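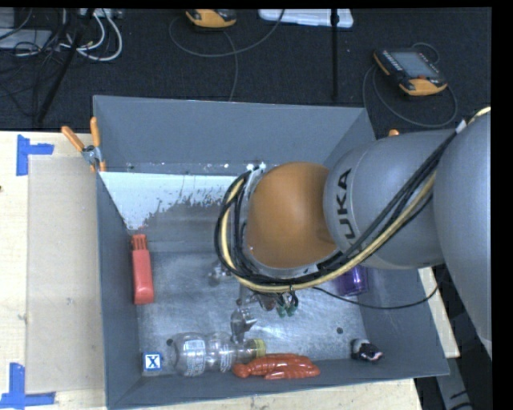

Abenezer thinks the new episode runs too long and that the cold open should go. He left me a voice note saying so before I was out of bed, and said he would stand by it on the call, where Arturo could argue with him if he liked.

2 min read

2021-05-19

I listened to the episode again over breakfast with his note in mind. He is right about the cold open. It is the bit where Arturo and I talk over each other about the theme tune, and I remember it being funnier when we recorded it. The rest I would keep. The middle part, where Abenezer tells the story of his uncle's taxi, is the best thing we have done since the fall, and I told him that. He said he sounded nasal.

The call with Sastix was at eleven. They want to sign the show to their network for 31 episodes, with an option for more. They would sell the ads and handle the hosting, and we would keep the back catalog. The woman on the call went through the contract page by page and I wrote down the parts I didn't follow, mainly the part about live shows. They want a share of ticket money. We have done two live shows in our lives, both in the back room at Worku, and after paying for the sound we went home with enough for dinner. Arturo asked if the share would apply to rooms that small. She said she would check.

She asked for our numbers. We are at almost 3,000 listeners an episode. I had expected her to be put off by that but she wrote it down and moved on. She was more interested in how many people finish an episode, and I had to say I would send it later. I need to dig that out of the Tolia dashboard, which logs me out every time I change tabs.

After the call the three of us stayed on the line. Arturo wants to sign this month. Abenezer wants to wait and hear from Biritz, who wrote to us in the winter and then went silent. I don't think Biritz is coming back. I said I would write to them once more and give them until the end of May, and both of them agreed to that, Arturo less happily.

We also talked about swearing. Sastix would like a clean version of each episode for some of their advertisers. That would fall to me, as I do the edit, and I said so. Abenezer offered to learn. He has offered before.

In the afternoon I cut the cold open and moved the taxi story up. It went quicker than I expected. There is a hum under Arturo's track again, the same one as last time, and I took out what I could. He needs to move his microphone away from the refrigerator or record in the bedroom. I sent him a message about it and got a thumbs up.

Wrote to Biritz at five. Kept it short. Made soup, then read the contract again from the start and marked the live show clause and the one about leaving early. Went up to bed with the new edit on headphones and fell asleep before the ads.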